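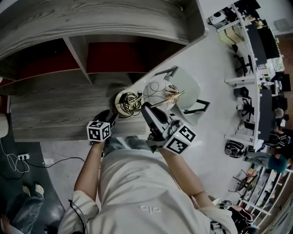

Buying the kit is the easy part, Ihor Hordiienko likes to tell people in the first week, and then he asks them how many hours of demonstrations they plan to throw away. The usual answer is none. The usual answer is wrong by a wide margin, and most of this chapter is about why.

Chapter 4
Handheld Gripper Kits: What You Are Paying For

A handheld gripper kit lets a person do a chore while the kit keeps track of where the hands went. The patterned cubes are there so that a camera can work out position and angle. Everything else in the brochure is a variation on that idea, usually with a better font.

We will look at three kits: the Firkilmont, the Torell and the Egger. All three promise setup in minutes. The Firkilmont manual then spends 81 pages on those minutes. The Torell has the friendliest software and a trigger that makes your thumb ache by lunch. The Egger weighs almost nothing and feels like it, though Myroslav Zinchenko, who ran the trials at Ultska, would not give his back without a fight.

Each kit was tried on the same kind of work, at an ordinary desk: reach, grip, nudge, put back. Round things were included on purpose. A vendor's demo tends to feature a cube of foam, an object with no ambition to roll anywhere. Ask for a ball. Ask for a loose cable too, and watch the salesperson remember a phone call.

Before reading on, you should be able to say what your own task needs:

One hand or two, and whether both need tracking
How long a person can hold the gripper before getting sloppy
Who will sort the good recordings from the bad

The last item rarely appears on a price sheet. At Ultska it took Zinchenko every Monday for most of a winter, going through 200 recordings at a sitting.

4.1 Weight, Balance and the Human Wrist

Vendors list weight in grams and leave out where the grams are.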